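Plallent Home Methods
Gallery: Laundry Folding on a Bed
Set 2 of the Fustus series

The Fustus series covers household jobs done on whatever surface is already in the room. Set 1 dealt with sorting on the floor. Set 2 deals with the bed, which in most small apartments is the only horizontal area large enough to lay out an adult T-shirt with the sleeves open. The pictures come from a bedroom in Trurkivia. The notes between them describe the order of work and a few limits of the surface.

A mattress has two faults as a work surface. It yields under the hand, so a crease pressed into cloth on a mattress is softer than one pressed on a table. It also carries bedding with its own folds, and those print through into light fabric. Both faults can be reduced with preparation. Neither goes away completely, and garments that need a sharp crease should go to an ironing board.

1. Keeping sorted and unsorted apart

The unfolded pile stays off the bed. Folded pieces go to one edge or to the head end, outside the reach of a sleeve being turned. In this room, clothes in several colors are heaped near the nightstand, and the folded stack, with black and white stripes among it, sits toward the right edge of the bed. A long body pillow takes up the left side.

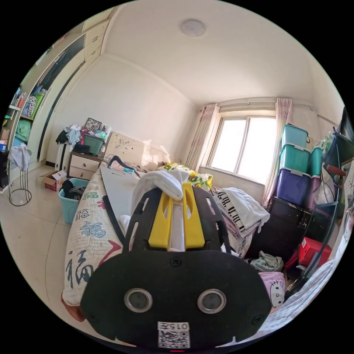 One reader of the first set objected that a stack at the edge of the bed always ends up on the floor, and that folded clothes belong on a chair from the start. Her second point was that striped knits should never go at the bottom, as they slide under load.

The objection is fair for a narrow bed. On a wide one, a stack set a hand's width in from the edge holds well enough if it stays low. We stop at 5 garments and start a second stack. Chairs work, with the drawback that the person folding has to turn away from the bed after each piece. Over a full load of wash that is a lot of turning.

On the order of the stack we have no fixed rule. Denim goes at the bottom by habit. Knits with a smooth face do slide, and alternating the direction of the folded edge is usually sufficient to stop it.

2. Opening out the cloth

Large white pieces are easiest to open from the middle of the bed outward. A crumpled towel on a printed bedspread; the built-in cream furniture lines the back of the room.

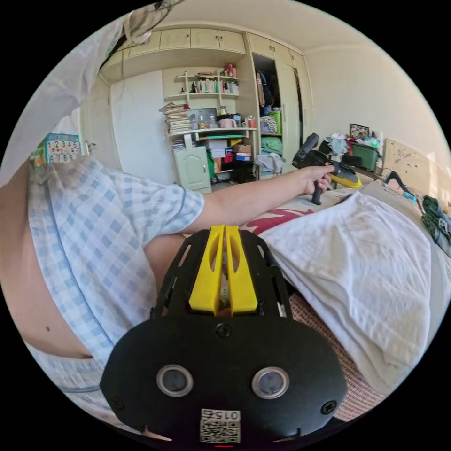

Take the nearest two corners first and pull the piece toward the body until the short edge is parallel with the edge of the bed. Then walk the far corners out. Pulling all four corners in turn, without setting a reference edge, leaves a twist down the center that has to be worked out later with the flat of the hand.

Terry cloth needs one firm shake before it is laid down. Thin jersey should not be shaken hard, as the neckband stretches before the body does. Sheets are a separate matter and are covered in Set 5, which deals with two-person jobs.

White cloth on patterned bedding can be awkward to read. The eye follows the print and loses the hem. A plain blanket laid across the working area fixes this. So does turning the bedspread face down, if the back is plain. We have tried both and have no strong preference — the blanket is quicker to put away, the turned bedspread stays flatter.

Daylight from one side helps more than a ceiling light. Raking light throws a small shadow beside every wrinkle, and the shadow shows where the hand needs to go next. An overhead fixture flattens everything, and wrinkles left in at this stage appear as ridges once the garment is folded in three. For evening work, a bedside lamp set low does the same job as the window.

3. Flat, before the first fold

A white T-shirt laid out flat on the cream cover, with the hem toward the front. Folded blue denim is already at the head end, and daylight comes in through the white-framed window behind.

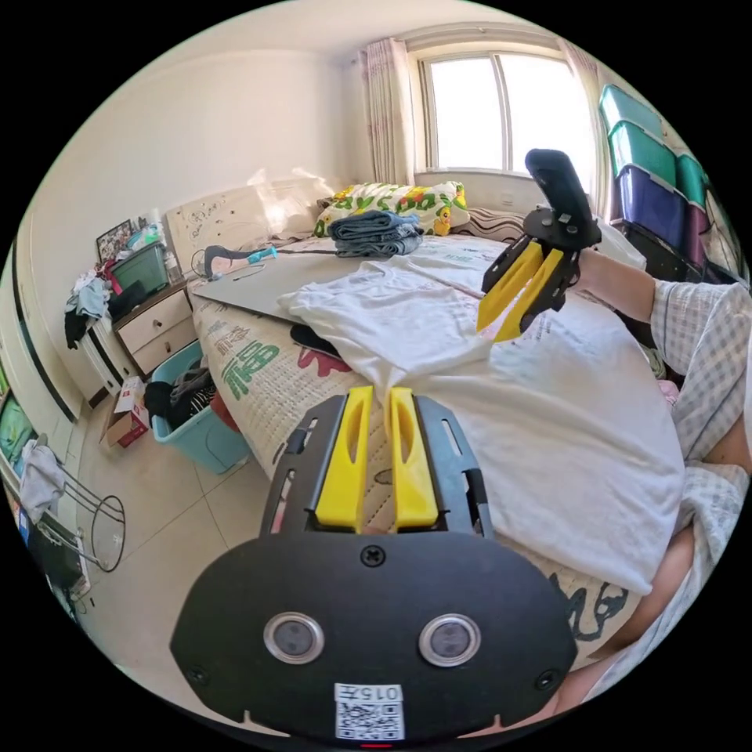 M. Reuter
Methods editor, Plallent Home Methods

The flat stage decides the result. Smooth from the collar down to the hem, then from the center line out to each side seam. Do not smooth back toward the collar. Cloth pushed in both directions collects in a band across the chest, and that band will sit exactly on the fold line.

Check three points before folding: shoulder seams level, side seams lying on the outer edge, hem straight. On cheaper shirts the side seams spiral toward the front after washing. Ignore the seams in that case and work from the shoulders. A shirt folded true to a twisted seam comes out as a parallelogram and will not stack.

The sequence we use is the ordinary one. One side is brought in to the center of the collar, with the sleeve turned back along the new edge. The other side follows. The hem is brought up to a finger's width short of the collar, and the long packet is then folded once or twice more according to the depth of the drawer. For a deep drawer with the packets standing on edge, fold twice more. For an open shelf, once is enough.

Bed height matters in a long session. A mattress top at 70 cm from the floor suits most standing adults. At 40 cm the work is better done sitting or kneeling, with the garments turned so that the collar points away. Bending from the waist over a low bed for an entire load is a poor way to spend an evening, and the folds get worse toward the end of it.

Any rigid flat surface laid on the mattress gives a better crease than the mattress alone. A large drawing board or an offcut of shelving with sanded edges will do. Set it close to the body and keep it clear of pillows. If the surface rocks, the bedding underneath is bunched and should be pulled smooth first.

4. Printed garments and loose cloth

A loose white cloth in soft folds across the bed, with a faint orange and pink figure showing through. The duck-print pillow is off to the right, and the open white shelving stands in the background.

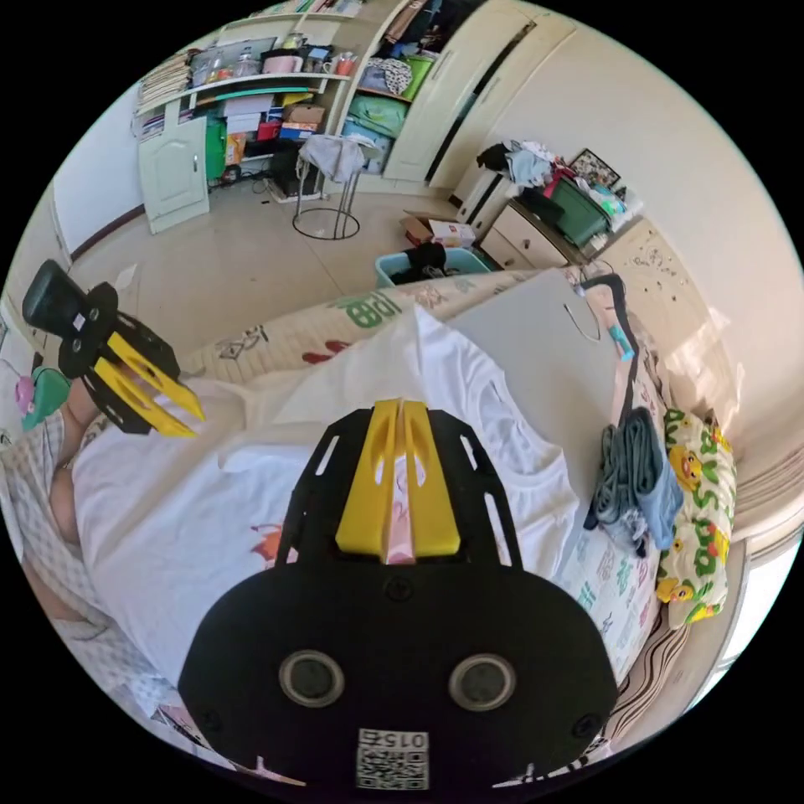
Printed shirts are folded with the print inside if the print is the thick rubbery kind, and outside if it is thin enough to bend without resistance. Thick prints stick to one another in a warm closet. A sheet of plain paper between packets prevents this, though for shirts in weekly use it is hardly worth the trouble.

Storage affects the fold as much as the garment does. Measure the inside of the shelf or bin first and fold to suit it. Lidded bins should be filled to just under the lid and no higher, as compressed jersey takes a set that only another wash will remove. Open shelving collects dust, and white pieces stored there should go below the colored ones or be turned with the folded edge outward.

Denim can be left until last. It holds its shape, takes up a known amount of space, and tolerates being moved while other pieces are finished. Towels should be folded to the same width as the shirts where the two share a shelf.

The bed is cleared in reverse order: stacks first, then the work surface, then the blanket. Bedding is straightened last. A short check under pillows is worthwhile, especially for socks.

Set 3 of the Fustus series (kitchen linens on a narrow counter) is planned for December.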